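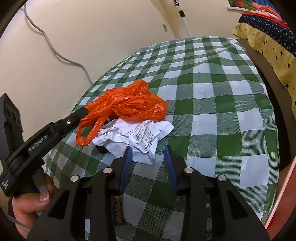 Can a cheaper gripper do the same work as an expensive one?

For soft stuff, most of the time, as long as you spend your money on the pads and the camera and go easy on everything else. For anything heavy or slick, you'll want the pricier jaws.

I got to that answer the slow way, over a stretch of weeks in which my living space became a test bench and I stopped being invited to bring dessert anywhere (I had flour bag residue on every shirt I own). The magazine had asked me to compare hand-held grippers, the kind you squeeze yourself while a camera on top watches what the fingers do, so a robot arm can learn from the footage later. I said yes before I'd read the second paragraph of the email. I love this stuff!

I had four of them on loan. The Wusell is the light one. The Coteo is the one everybody in the forums swears by. The Frimpong costs $792, more than I paid for my couch, and it arrived in a case with a foam cutout for its own screwdriver. And then there was the GenRobot.AI one, black all over except for a pair of blue ridged rubber pads on the fingers, and I'll admit I picked that one up first purely for the pads. They look like something off a good pair of hiking boots.

My plan was a tidy one. Blocks, cups, a tennis ball, each picked up and put down 30 times with each gripper. I did it, I have the spreadsheet, and you'd be asleep by the second column. All four can move a block. The Frimpong moves it with a lovely damped little click and the Wusell moves it with a squeak, and that's as far as blocks will take you.

So I moved on to a bed. Checked bedspread, green and white, with a crumpled orange plastic bag knotted up on top and a creased sheet of drawing paper beside it. If you want to find out what your fingers are made of (the gripper's fingers, I mean), try a thin plastic bag on fabric. You close on the film and half the time you come up with a pinch of bedspread too. Close too lightly and the plastic slides right out. The handle loop looks like a gift, just lying there waiting for you, and it folds flat the second you touch it from the side.

The Wusell was hopeless at this. Its pads are smooth, and smooth pads on shiny film are a bar of soap in a bathtub. I got the bag up twice in an afternoon and cheered both times. The Coteo did better, mostly by being strong, though it also left the paper with a few more creases than it started with. The paper had faint pencil drawings on it, a little house or some other building as far as I could tell, and I started feeling protective of it, which is a strange thing to feel in front of a stopwatch.

Ridges helped a lot. With the blue pads I could close down gently, feel the film bunch up between them, and lift. I liked that I could feel it at all. The Frimpong has so much damping in the handle that squeezing it is like shaking hands through a ski glove, and on the bag I kept overdoing it. On a full water bottle that same handle was a dream, so your mileage is going to depend on what's lying around at your place.

A word about cameras, because I changed my mind on this one. I went in wanting the sharpest picture I could get. What I want now is width. A wide view keeps both fingertips in sight along with whatever's waiting next to them, and when I reviewed clips from the Coteo's narrow lens I kept losing track of where the bag was until the fingers were already on it. If I can't tell what's going on, I don't have high hopes for the arm. You do get curved walls in a wide view, and you stop noticing by the second day.

Cables, though. Oh, cables! A thin one trailing off the handle doesn't sound like much until you turn your wrist over to come at a sheet of paper from the far side. I learned to run mine along my forearm with a bit of tape at the elbow. The Wusell runs on a battery and has no cable whatsoever, and for about an hour I forgave it everything.

Then came the arm. I borrowed bench time at Stastora, a shared workshop across town with a decent six-joint arm and terrible coffee, and fed it my bag clips on Mon 21 February. It went for the loop, missed, nudged the bag along, and tried again from above. It got there eventually. It had also picked up my habit of hesitating right before the squeeze, and I found that both flattering and a little embarrassing.

If you're buying one for laundry, paper and plastic, get ridged pads and a wide lens, and try the handle before you pay. The Frimpong goes back in its foam on Friday. I've asked to hang on to the one with the blue pads until July, and I've already got my eye on a fitted sheet.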